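ok so I finally finished moving my mother's recipe notebooks out of the binders and into something my cousins can use, and a few of you asked how it went, so here comes a long thread. Get a snack.

Background: my mom cooked for everybody. Church things, graduations, the year the power was out for days. She wrote it all down in spiral notebooks, half English, half Tagalog, with arrows going everywhere. When she moved in with my sister I got the notebooks, because I'm the one with shelves.

There are 372 recipes. I know because I numbered them in pencil at the kitchen table over most of a winter. A good chunk are the same adobo written down again with one thing changed and the word BETTER underlined. Then a later one that says "no, the old way."

First lesson: her measurements are not measurements. "Vinegar until it smells right." "Rice, the blue cup." The blue cup! It broke in maybe 2009! I called my sister and we argued for an hour over how big it was. She says it held more than a regular cup, I say it just looked big since we were small.

What settled it was Nestor Cabanatuan, who lived next door to us growing up and ate at our house more than at his. He still has the matching cup. My mom gave it to him when he left for college. He filled it with water and poured it out into a measuring jug for me over video. 300 ml. So now every recipe that says "blue cup" says 300 ml next to it, and my sister has gone very quiet on the subject.

Scanning. I tried doing it with my phone and the pages came out gray and wavy, plus you could see my thumb in most of them. Then I borrowed the flatbed at the library on Samonte Street, where you get it for an hour at a time if no one's waiting. Much better. Bring a microfiber cloth, there's always something on the glass.

Oil stains scan darker than they look, by the way. The lumpia page is basically a map of an island. I kept it like that. I typed the words out underneath and left the island alone.

Typing was the slow part. I did three a night, after dishes, and if I skipped a night I didn't let myself make it up, because that's how I quit things. Some nights it was lovely and some nights it was "flour, sugar, egg, oven" and I'd sit there thinking mom, WHAT oven, what temperature, what is this, a cake??

(It was a cake. I made it. It's fine. A little dry. I'm putting more butter in next time and writing BETTER under it.)

For the Tagalog bits I had help from my aunt, Marites Yap, who reads my mom's handwriting faster than I read print. She'd go along fine and then stop and laugh and refuse to translate. There are notes in the margins about people. Some of those people are on this website. You're safe, I left them out.

A thing I went back and forth on: do you fix the recipes? Like the pancit one forgets to ever add the noodles. I ended up leaving her words exactly as she wrote them and putting mine below with my initials, so anyone can tell who's talking. Marites says add the noodles and stop being precious about it.

People asked about organizing. I started by type of food and it fell apart by dinner on the first day. Is arroz caldo a soup or what you eat when you're sick? Is leche flan a dessert or a bribe? So they're sorted by occasion now: weeknights, company, somebody's sick, somebody died, Christmas. That's how she had them in her head anyway.

The smallest pile is "for the kids." Nine recipes, all tiny, mostly pancakes and one egg thing. She used to write those out in block letters so we could read them ourselves, standing on the step stool, bossing each other around. I teared up a bit typing those.

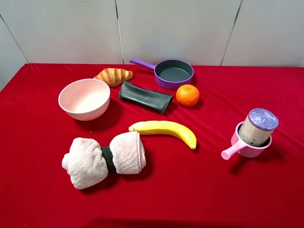 small purple pan, big red tablecloth energy 💜

Printing! I got quotes from a couple of places and picked the spiral binding even though the hardcover was prettier. A cookbook that won't lie flat is a brick. Also went with the thicker paper, because I know my family and I know what's going to get spilled on it.

If you're thinking about doing this with your own family's stuff, start with the ones people ask you for. I started at page one of notebook one like it was homework, and got stuck for two weeks on pickles.

And call the relatives now, while you're still thinking about it. Half of what I got was from phone calls that were supposed to be ten minutes. My uncle gave me a whole second version of the kare-kare that was never in any notebook, and then denied it was his.

Copies go out to the cousins in July. If you're a cousin and you haven't sent me your address, check your messages, I've asked you twice.

Making the egg thing for dinner now. I'll post the pickles if anybody wants them, I certainly know them well enough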